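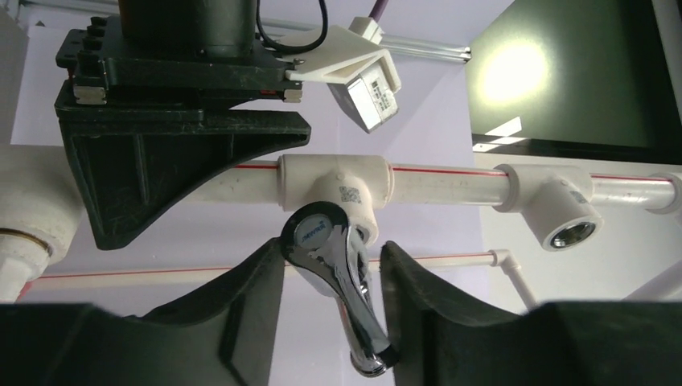
**Lalex Quarter-Turn Garden Tap, chrome**
Order code 2655. Sold singly, or in a box of 80 if you have a very large garden or a very poor memory.

It is a tap. You turn the lever and water comes out, you turn it back and you go indoors for your tea. We have stocked fancier ones over the years, including one with a timer that watered a customer's patio furniture all through May, and we keep coming back to this.

The lever is long enough to work with a wet glove on, or with an elbow if you're carrying a tray of seedlings. It goes from shut to full on in a quarter turn, so do put the can under it first.

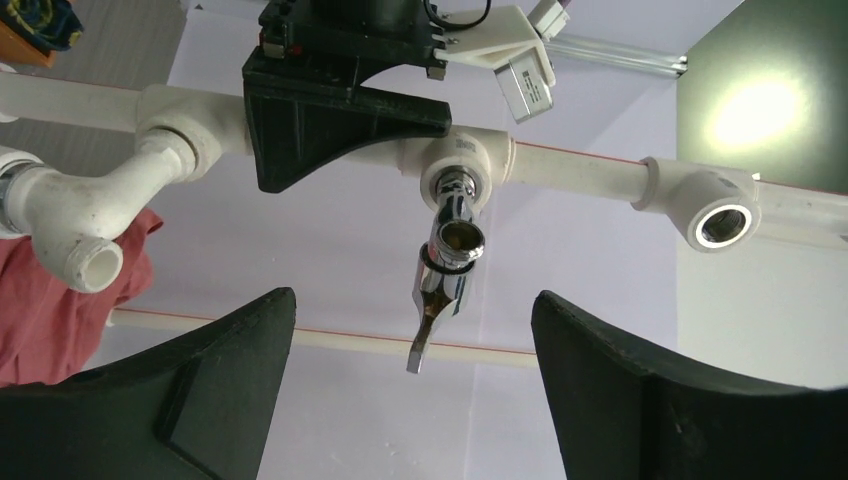 Most people buy it for the far end of the plot, where the hose never quite reaches and the beans know it. A second tap down there will save you more walking than any gadget in our catalogue, and we say that as people who would quite like to sell you the gadgets.

## What you get

- One tap, with lever
- A roll of thread tape, enough for several goes
- A fitting leaflet by Indell, translated with more courage than skill

The hose connector is separate (order code 2223). We know. We'd be cross as well.

## Fitting it

Turn the water off at the stopcock. Wrap the tape clockwise round the thread, start the tap by hand and finish with a spanner, gently. If it ends up facing the neighbour's fence, take it out and add another turn of tape. Leaning on the spanner is how we sell so many replacement tees.
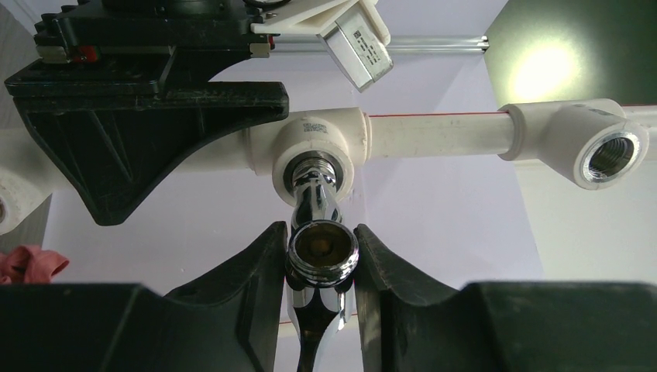
Leave it an hour with the water on and a dry sheet of newspaper underneath. Wet paper means more tape. Dry paper means you can do the crossword.

## Winter

Plastic pipe above ground needs draining before the first hard frost. Open every tap on the run, let it empty and leave them open until spring. The Heinonen foam jacket fits over this tap and looks like a sock, but it works.
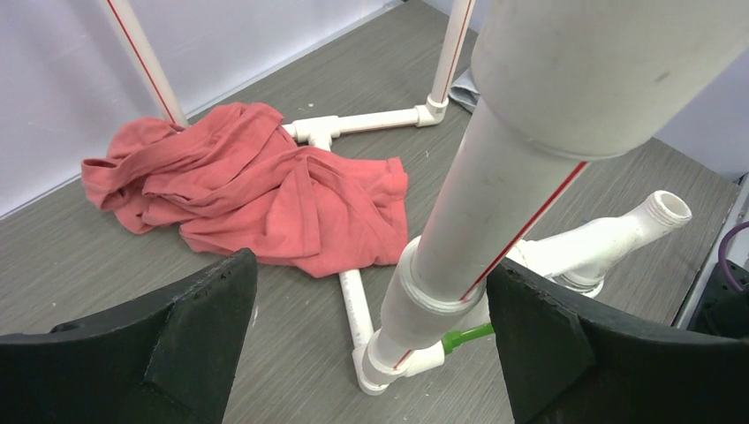 ## Delivery and returns

We post small parts in a padded bag and pipe in a Pluton tube, which your postman will hate. Unused taps can come back within 400 days. Used ones can't, however briefly you say you had it on.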